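Lillura Residents Association
Minutes of the General Meeting, August
Location: Ulano Building, ground floor meeting room

The meeting was called to order at 6:35 p.m. The chair confirmed that a quorum was present. The minutes of the previous meeting were approved with one correction: under Item 4, "east stairwell" should read "west stairwell."

1. Pest control contract

The current agreement with Rolteo expires at the end of next month. Members had received two proposals in advance, one from Rolteo for renewal and one from Uysal. Both cover monthly inspection of the basements, trash rooms and mechanical spaces, with follow-up visits to individual apartments on request. The Uysal proposal includes exterior rodent stations at no added charge. Rolteo bills for these separately.

A member asked whether treatment for bed bugs is part of either base contract. The secretary reported that it is excluded from both. Rolteo quotes $324 per apartment for a first treatment and $165 for each return visit. Uysal will quote only after an inspection.

Several members expressed satisfaction with the present technician but noted that written reports have been late since the spring. The chair undertook to ask Rolteo for a fixed reporting date. It was moved and seconded to postpone the decision until a reply is received. Motion carried, 2 opposed.

2. Bed bug reports, Ulano Building

Management has received reports from five apartments, all on the same riser. Inspections were completed in four. The fifth household did not respond to the first notice, and a second notice has been posted.

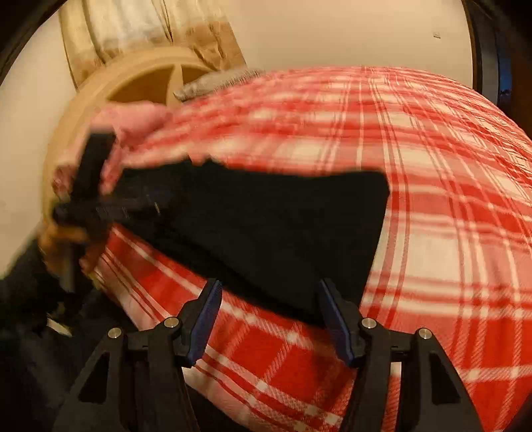
Residents in the affected apartments will be given a preparation sheet before treatment. Bedding and clothing are to be laundered and dried on high heat, then kept in sealed bags until the return visit. Furniture should be moved away from the walls - it should not be taken into the hallway or left at the curb. Members asked that the sheet be reissued in larger type. Agreed.

3. Trash room, west side

The door closer has been replaced. Gaps around the pipe entry remain open and were noted in the last inspection as a likely route for mice. Management will have them sealed with steel mesh and mortar. A request for a second weekly pickup was discussed and referred to the budget session.

4. Wasps

A nest was reported under the eaves above the bicycle racks. Residents are asked not to use store-bought sprays in this area. Removal has been ordered - the racks will be closed that morning and a sign posted.

5. Other business

A question was raised about bird feeders on balconies. The house rules do not address them at present. The secretary will draft wording for the next meeting.

The meeting was adjourned at 7:50 p.m.

Action items
Chair: written request to Rolteo on reporting dates
Secretary: revised preparation sheet; draft rule on bird feeders
Management: pipe entry repair; access to the remaining apartment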